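Home Projects Data Docs Contact

We use cookies to keep you signed in and to count page visits. Accept / Settings

# Prallcombe Handling Set

Last updated: Wednesday, September 23, 2020

## What this is

Recordings of packing and sorting tasks done by hand with a gripper tool, plus shift notes from the people who did them. The set was made at the Bravberg site in Prallcombe while the packing line was being prepared for automation. It has two parts:

- `clips/` has 284 recordings, one folder per task
- `notes/` has 111 shift notes, typed up from paper, names removed

The recordings were meant for training the arm on the line. The notes were added later, when Ebony Nepia asked that the workers' side be kept in the same place as the data.

## How the work is done

An operator holds the gripper, picks up an item, places it and resets. One recording is one full pick and place. If an item is dropped, the recording is kept and marked `drop` in the task file. Please don't filter these out before reading the notes, as many of the notes are about drops.

Operators came from the regular packing staff. They worked on recordings during paid hours and went back to the line for the rest of the shift. Nobody was scored on speed. The first version of the task sheet had a target per hour, and it was taken out in June after complaints.

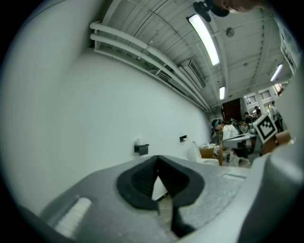

*Fig. 1. Recording room, with the hand-held gripper in front and a marker board at the workstation.*

Marker boards are used to line up the camera view with the work area. Check `calib/` before using any positions. Seven clips in the `tubs` folder have no matching calibration file and should be left out of anything that needs distances.

## What changed for staff

Before the project, packers stood at one station for a whole shift. The new plan has the arm taking repeat picks, with a packer looking after mixed orders, jams and rejects. The notes cover what people thought of this. Common subjects:

- wrist and thumb soreness from holding the gripper for long stretches
- less talking on the line when one person covers two stations
- who gets trained to clear faults, and whether it comes with a pay grade
- wanting to know what the recordings will be used for after this site

The pay grade question was still open when this card was written. The answer on reuse is in the License section.

## Splits

`train` and `test` are split by task, so no task is in both. The test split has 27 tasks and the train split has 79. Use the lists in `splits/` and don't make your own from the file names. The numbering was restarted once and some names look like neighbors when they are not.

## Known problems

- Room lighting was not controlled. Some sessions have daylight and ceiling lights together.
- Left-handed operators are underrepresented.
- Folders starting with `fan_` use the older Fan finger pads. Grip width is not comparable with the rest.
- Notes from night shift are short and there are few of them.

## Tools

The Cultell reader opens both parts. Run `cultell check` on the top folder first. It lists missing files and stops on a bad calibration.

## License

Research use only. The clips may not be used to rate or compare individual workers. Anyone who took part can ask to have their recordings removed, and removals are listed in `CHANGES`. Send requests to Ebony Nepia through the contact page.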